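Teaching a Gripper to Open a Locker: Do More Demonstrations Help?
Project report by Hadiza Danladi and Lertchai Wiriya
4 min read

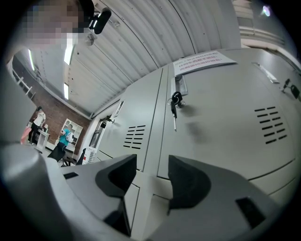 Figure 1. View from the hand-held gripper facing the lockers, key in the lock.

Our supervisor, Ifeoma Onuoha, asked for 600 demonstrations of one task: grip the key, turn it, pull the door. The argument for a hand-held gripper is that anyone can pick it up and record good data. We doubted this at the start and we still do.

Recording took 3 afternoons. By the second, the two of us were turning the key in clearly different ways. Lertchai rolled his wrist and Hadiza moved her whole arm. The policy trained on both sets hesitated at the lock, and we can't say whether mixing styles caused that or whether the key is simply too small for these finger pads. We didn't run the test that would separate the two.

We also tried remote control on the Urkton arm. It was slower, and 8 of the attempts ended with the key on the floor. The motions looked more alike, though, which may matter more than the count.

The success rate in our draft came from one locker in one room under the same ceiling lights. We would not quote it for any other door.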